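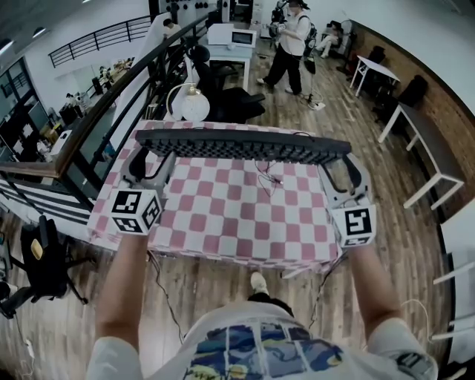 Mamach grippers, worth it for two-handed stuff?

brickandbeam
We've had the Mamach pair for 3 weeks now, the hand-held kind with the marker cubes, and I'm mostly happy. Full-size keyboard, one gripper on each end, lift and set down, over and over. My forearms are toast! Anybody else running these on long objects?

tallow_j
Got the Boromach set before these and I'd never go back, but $532 for a pair with no spare pads stings. What do you do in a session?

brickandbeam
Pretty basic:
1. Pick it up by both ends and tip it up steep, number pad end high or low, whatever feels natural.

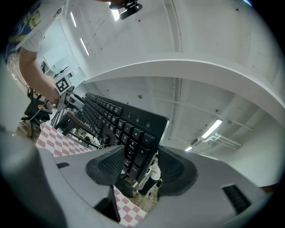
2. Lay it back on the cloth at an angle and let go one hand at a time.
3. Wiggle the cables and start over.

csemple
Catherine Semple here, I sell these through Coppens so take it with salt. Spare pads are coming in December. And please don't squeeze so hard – the dimples do the work.

tallow_j
Disagree, sorry. On anything slick I have to squeeze or it twists on me. The Plurside pads were softer and I liked them way better.

brickandbeam
I'm kind of in between. Fine on the ends, fussy when I come down over the keys.

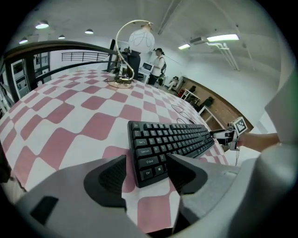
mudlark14
Can you buy just one gripper to try it out?

csemple
Only as a pair for now, but you get 14 days to send them back.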